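Trying Out the Five-Finger Hand on a Water Jug
Set-up guide for the Tunia controller, section 6 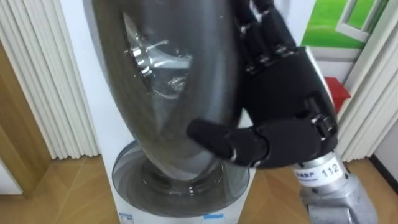 Page 6-1

Okay, this is my favorite section in the whole guide! By now you've bolted the hand to the wrist, run the cable check from section 5, and (I hope) had a cup of something. Now we get to find out how the hand does with a big slippery thing that has no handle. I use a water jug on a dispenser because most shops have one, and because it shows you very quickly whether your thumb settings are any good.

I'm writing this for two hands, the Uvell five-finger and the Alemneh two-jaw, since those are the ones most of you write to me about. Run the same steps with each, write down the same numbers, and you can compare them side by side.

Before you start

You'll need an empty jug for the first runs, a dispenser that doesn't slide when you lean on it, a towel, and the Tunia controller with the stop button on a long cord. Put the stop button where your left hand naturally rests. Mine lived on a shelf behind me for a week and I don't recommend it.

CAUTION: Start with the jug empty. Don't go to a full one until you've finished step 9 with no slips. A full jug is heavy, it sloshes, and it'll pull a wrist off its line before you get to the button.

CAUTION: Keep your own fingers out from between the thumb and the palm any time the controller light is green.

Steps

1. Set the jug neck down in the dispenser. Let it lean a little. You want the lean, it gives the fingers something to work against.

2. On the controller, open Hands, pick your gripper, and load the profile called Wide Round. (Two-jaw people, yours is called Wide Flat. I know. I didn't name them.)

3. Set the force limit to 1,000. These are controller units, so don't go hunting for them on a scale. The top of the range is 4,000 and you won't need it in this section.

4. Bring the wrist in from low on one side, angled up toward the jug. Coming in low leaves the thumb room to reach across the front while the four fingers go up along the side. If you come in level, the back of the palm tends to meet the dispenser first.

5. Jog forward until the palm is close to the jug, then stop and look. The thumb should be pointing across the jug, with the pad facing the plastic. If it's pointing up, go back to step 4 and roll the wrist a bit.

6. Close the thumb first, slowly, until the pad touches. Then close the fingers. On the two-jaw just press Close, it does both sides together.

NOTE: Clear plastic is a pain for depth cameras. The shine along the rim and the ridges gives you sparkly nonsense in the depth view, so go by the color view and your own eyes for this one. Jolán Boros sent me a great tip here: a strip of matte tape down the side of the jug gives the camera something solid to find. I do this every time now.

7. Read the Hold number at the bottom of the screen and write it down. My best one with the five-finger was 2,686, and that was with the limit raised, so please don't worry if yours is way under that at 1,000.

8. Raise the wrist a finger's width, wait a slow count of five, and lower it again. Watch the thumb pad. If it creeps along the plastic, raise the limit one notch and repeat from step 6.

9. Do the whole thing six times without changing anything. I mean it about not changing anything! Naomi Shirima at Lelel looked over my early notes and the first thing she asked was which runs had the same settings, and I couldn't tell her.

Comparing your results

For me the two-jaw was quicker to line up and much fussier about where it landed. On a ridge it held fine, between ridges it wanted to roll. The five-finger took longer to close (all those joints) but it forgave a sloppy approach, and I could be off by quite a bit and still get a decent Hold number. Your jug may have different ridges, so trust your own sheet over mine.

NOTE: If the thumb clicks when it opens, check the little screws at the knuckles before you blame the motor. Snug is enough. Section 8 has the sizes.

When you're done, open the hand all the way, back the wrist off along the same line it came in on, and save the profile under a new name. Leave Wide Round as it is, because you'll load it again in section 7 when we switch to the full jug.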